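How to replace the thermal paste in a small desktop computer

If your desktop became louder during the last year, maybe the thermal paste between the processor and the cooler is old. New paste costs little and the work takes less than one hour, even if you do it for the first time. I did it in February on my own machine, a Vellus mini tower with a Virnari cooler, and I write the steps in the order I followed them.

What you need

A Phillips screwdriver, paper towels or coffee filters, isopropyl alcohol, a small tube of thermal paste and a soft brush for the dust. I used the Allevari paste in the 2 gram tube. One tube is enough for several processors.

Before you start

Write down the temperatures, so you can compare later. Run any monitoring program for 17 minutes with the computer at rest, then start something heavy, for example a video export. My processor was at 66 degrees Celsius at rest and went over 90 under load.

After this, let the computer run for a few more minutes. Warm paste is softer and the cooler comes off more easily. Then shut down, switch off the power supply at the back, pull out the cable and press the power button one time to empty the remaining charge.

Removing the cooler

Put the case on its side and take off the panel. Unplug the fan cable from the motherboard – pull on the plug, not on the wires. Loosen the four screws in a cross pattern, each one a little, until all are free. Turn the cooler gently left and right before you lift it. On older AMD sockets the processor can come out together with the cooler, so do not pull straight up with force.
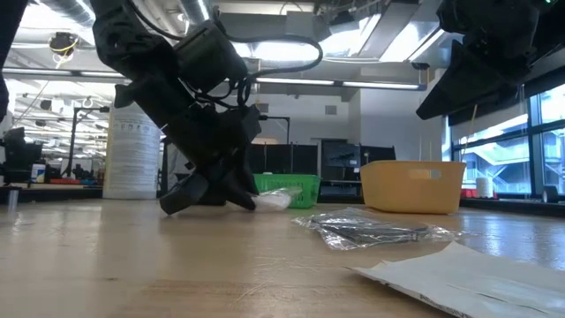
How much paste should I put on the processor?
A drop as big as a small pea, in the center, is enough for most desktop processors. For very large ones, make an X with thin lines.

Before the new paste goes on, clean both metal surfaces with alcohol until the paper stays white. Let them dry for one minute and do not touch them with your fingers. You do not need to spread the paste, the pressure of the cooler does this.

Putting it back

Lower the cooler straight down and try not to slide it. Tighten the screws in the same cross pattern, two turns each time, and stop when they do not go further. Connect the fan cable to the header marked CPU_FAN. If you forget it, many boards show an error at start and some will not boot.

Checking the result

Close the case, start the computer and repeat the same test as before. If the temperature is higher than before, the cooler is probably not flat. Take it off, clean everything and use new paste – the old drop cannot be used a second time.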